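Thursday, November 12, 2020
Bench notes, Skimlow trial

Still on the Skimlow tidy-up package, which Vidal have lent us until February on the understanding that we say something useful about it. Useful thing number one: the manual is 423 pages long and the index stops at G.

Ye-rin did the install this morning. The brochure promises up to 50 grasps between calibrations. We are recalibrating every 10, partly from caution and partly from having met the calibration routine, which likes to be asked twice. Once set, it held well enough, and the jog controls are far nicer than on the Ganorness unit. Low bar, I know.

Kitchen things today, on the white table. Cempaka wants a score for each class of object, so bottle, crockery, colander and toy fruit each get their own line in the sheet. I've put the strawberries under "small, awkward". The approach speed is still on setting 4 and I'd like it left there, please.

Table view and wrist view:

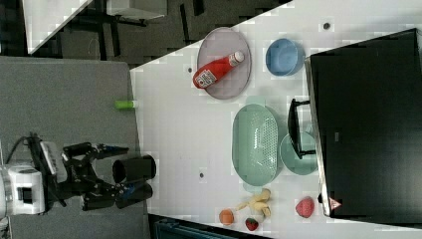
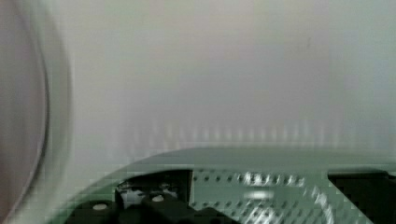

Pricing came through after lunch. The arm licence is fair. The grasp planner is a yearly subscription, and the "starter" tier leaves out the log export, so anyone on it gets to admire their failures and then copy them out by hand. I have written to Vidal in what I consider a friendly tone. Cempaka has read it and suggests a second draft.

Still to do: ask whether the Nasent fingertips fit without the adaptor, rerun the colander with the slower close, find out who has the long hex key. Ye-rin has the sheet open, so don't sort it while she's typing.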